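FOR IMMEDIATE RELEASE

Irngate Books to publish "The Ploneck Ferry," a debut crime novel set on a frozen lake, in July

I have been trying to write this announcement for most of a week, and I keep wanting to give away the ending, so let me get the plain facts down first. Irngate Books is publishing "The Ploneck Ferry" this July, in paperback and e-book, and I wrote it. It's my first novel. It's a mystery, it's 191 pages long (yes, short, more on that in a minute), and you can ask for an advance copy right now.

The story takes place in Ploneck, a lake town I made up and then spent so long in that I could give you directions to the hardware store. Every winter the lake freezes, the car ferry gets tied up at the dock, and the people on the far shore drive across the ice until the thaw. One morning in February the ferry is gone. The ice is solid all the way across, there's no open water anywhere, and a boat that holds 2 trucks and a dozen cars has disappeared from its slip overnight. So has the man who was supposed to be watching it.

My detective is Nala Kuusisto, a county insurance investigator who comes to town to look at paperwork and plans to be home by supper. She's not a cop and she doesn't carry a gun. She's stubborn, she's cheap about motels, and she grew up two streets from the dock, so half the people she has to question remember her as the kid who drove a snowmobile through the church fence. I love her a lot. I hope you will too, even in chapter nine, when she does something I argued with my editor over for a month.

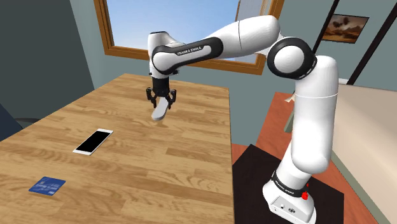 Now, the length. My first draft was more than twice as long, and it had a whole second mystery in it with a stolen painting and a cousin from out of state. My editor at Irngate read it and asked me, very kindly, which of the two books I wanted to finish. I sulked for a few days and then I cut the painting, the cousin, and an entire wedding. What's left moves fast. I've heard from early readers who got through it in one sitting, and one who missed her bus stop, which I'm choosing to take as a compliment!

If you like small-town mysteries where everybody is related to everybody, I think you'll be happy here. There's one death, most of the violence stays off the page, and the dog is fine. There is some swearing, mainly from Nala's mother. I also promise that the ferry gets a real explanation, with all the clues in plain sight before Nala puts them together. I hate it when a book cheats, and I redrew the map of that lake so many times I could do it in my sleep.

Irngate is a small press and they've been wonderful to me. The first printing is 2,532 copies, an odd number that comes from how the cartons pack, and every one of them has the hand-drawn map inside the front cover. The e-book has it too, in a version you can zoom in on. Please do, there's something on the east shore I'm rather proud of.

Advance copies are available now for book reviewers, bloggers, librarians, and bookstore staff. Digital copies go out first and a smaller batch of paper ones will follow while they last. We only ask that reviews don't say where the ferry ends up. Like it or don't like it, tell people what you think, just leave them that one thing to find out for themselves.

I'm also happy to talk to book clubs, in person if you're close enough to drive to and by video if you're not. A reading guide comes with the e-book, along with the recipe for the cardamom buns that Nala eats in pretty much every chapter.

And yes, there's a second one coming. I'm 2 chapters in, it's summer in Ploneck this time, and Nala still hasn't found a decent motel.

Review copies, interviews, and book club visits: please write to the publicity desk at Irngate Books and put "Ploneck" in the subject line.

"The Ploneck Ferry"
A Nala Kuusisto Mystery
Irngate Books, July
Paperback and e-book, 191 pages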